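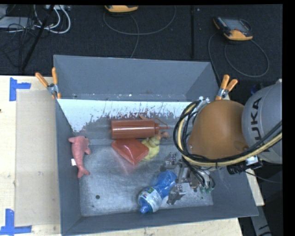

文献库 > 家庭与消费 > 毛绒玩具的洗涤标签
搜索本库 输入关键词 高级检索

3.2 标签留还是剪

问卷发出去之前,我一直以为大家对洗涤标签没什么感情,剪了就剪了呗。结果在克恩比(Cirnby)和莫尔诺夫(Mornov)两地做完60户访谈,我得老老实实把这个想法收回来!

先说剪的那一派。他们的理由很朴素:标签扎脸,孩子睡觉抱着不舒服,或者孩子老往嘴里塞。有位妈妈跟我讲,新玩具进门第一件事就是找剪刀(她家剪刀就挂在门后)。可真到了要洗的时候,问题就来了,能不能机洗、水温多高、能不能烘干,全凭记忆。访谈里好几户都提到过洗完以后填充物结块的事,说起来还挺心疼的。

留的那一派就有意思多了。我原本猜他们是为了看洗涤说明,可聊下来,很多人压根没读过上面的字!标签留着,是因为孩子喜欢捏。粉色海豚一类的玩具,身侧露出一枚白色小标签(图1),大人看着不起眼,孩子入睡前却可能一直拿手指搓它。有一户的标签已经搓得没有字了,家长还是不敢剪,怕当晚没人睡得着。

图1 毛绒海豚及其身侧的白色小标签

问卷部分共发放1,000份,题目里专门放了一道“您最近一次阅读标签是什么时候”。说实话这道题我出得不太好,“阅读”两个字太正式,有受访者在旁边写“瞄了一眼算不算”。后来10月补访的时候,我改成了“看过没有”,回答就顺多了。两种问法的结果我没有合并,分别放在附录里,读者比较时请留意。

还有一点是我事先没想到的:二手玩具。在克恩比,从亲戚那里接手的玩具很常见,标签往往在上一家就没了,新主人只好统统用冷水手洗,图个保险。莫尔诺夫的几户倒是习惯把剪下来的标签收进抽屉,送人时一并装袋。这个做法我很喜欢,可惜样本太少,只能先当作一条线索记着,下一节谈洗涤频率时还会再碰到它。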